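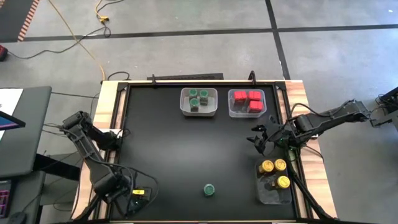
Huststead Opens Sorting Workshops for Home Pantries

HUSTSTEAD, 28 August 2021 – Plelletti, the kitchen storage shop on Tsao Street, will begin a series of pantry sorting workshops in November. Each session lasts two hours and is limited to 30 people.

The workshops teach one method. Small items are grouped by kind, and each kind gets its own clear plastic container. Jars with green caps go in one, jars with yellow-gold lids in another. Items that are not food, such as small red cubes, get a separate container of their own. Anything left on the table at the end, even a single green-capped jar, goes back to its group before the shelf is filled.

"Most people who come to us want to buy more containers," said Mounir Helmy, who runs the shop. "We ask them to sort what they have first. Lid color is the quickest way to start, and children can do it too."

Participants work on a dark tabletop, where light-colored lids are easy to pick out. They may bring up to 6 jars from home. Glass should be wrapped for the trip, and open jars should be closed tightly.

The series is called Linosura and replaces the shelf labeling class held in past years. People who took that class may attend one Linosura session at no charge.

Tickets are $59 and include a set of three clear containers. Registration is open at the shop counter and by mail. Places are given in the order that forms are received. A waiting list will be kept for each session.

Contact: Mounir Helmy, Plelletti, 647 Tsao Street, Huststead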